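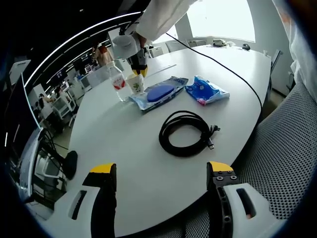
How does a search engine find my page?

I'm Igor, and I run a little website about snails. When I put up a new page, a search engine has to find it first! It uses a program called a crawler, which hops from link to link, reading as it goes.

Next comes the index. Think of the back of a big book, where you look up "snail" and get page 31. Same idea, only way bigger.
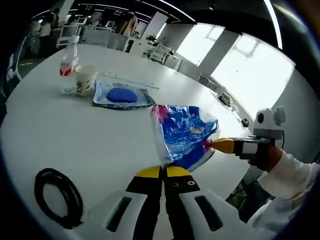 Who gets to be first?

Say 2000 pages talk about snails (yes, really). The search engine looks at which ones match your words best and which ones other sites link to. My snail page came 200th. I'm still adding to it!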